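3.1 Gathering the folds

I wanted cloth that misbehaves, so I drove both arms myself (hi, sore thumbs!) and kept even the ugly tries.
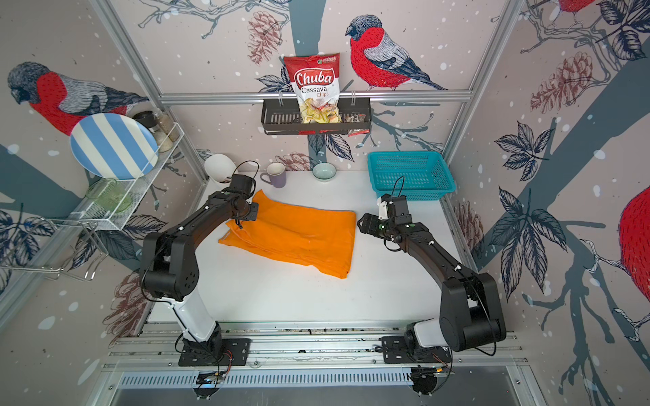

3.2 Orange trousers

Flat starts got their own label. 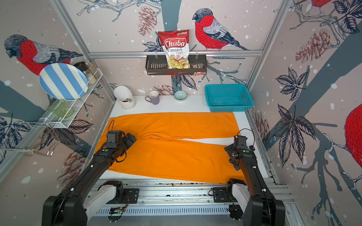 Figure 6. Trousers laid flat, legs to the right.

Basket endings got another. 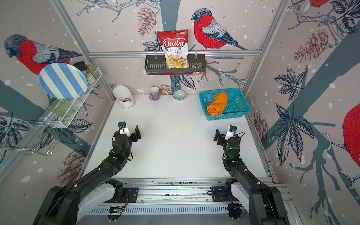
Stimwood Papers 18, p. 25

Wrist views went in too.

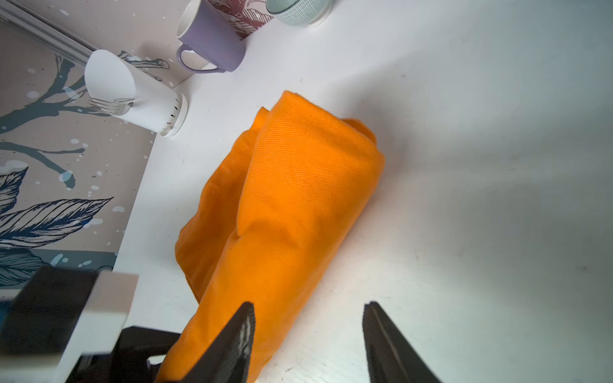

Why keep failed folds?
They give the learner messy cloth to start from.

Print | E-mail
Contact: Urmila Uniyal | Back to top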